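Serrano Furniture Storage
Frequently Asked Questions
Last updated: 1 March 2026

Who may use the storage service?
The service is open to private households and to small firms. Customers must be 18 or over and must show proof of address when the agreement is signed.

What is the shortest period of storage?
The shortest period is 2 weeks. After that, charges are worked out by the day and billed at the end of each month.

Where will my furniture be kept?
All items are held at our Zondach building, in separate locked rooms. Large pieces may be moved to the Gaston annexe, and customers are told in writing before this takes place.

How much notice is needed for collection?
Please give us 7 days' notice. In September, when demand is high, we ask for 15.

Are my belongings insured?
Basic cover is included in the charge. It does not extend to cash, jewellery or papers — these should be kept elsewhere. Further cover may be arranged through the office.

How should I prepare chests and cabinets?
Drawers must be emptied before our staff arrive. Keys should be labelled and handed to the driver, and loose shelves wrapped and tied together.
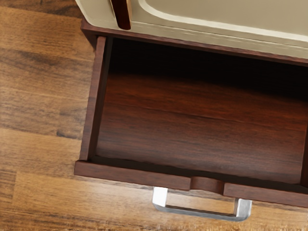 What can I not store?
We do not accept food, plants, fuel, paint or gas bottles. Mattresses are accepted only in sealed covers.

May another person collect on my behalf?
Yes, provided that we hold your signed consent. The person collecting must bring photographic identification and the agreement number.

How do I make a complaint?
Complaints should be sent in writing to Damián Salinas, Customer Services, Serrano Furniture Storage, 133 Rokier Road. A reply will be sent within 15 working days.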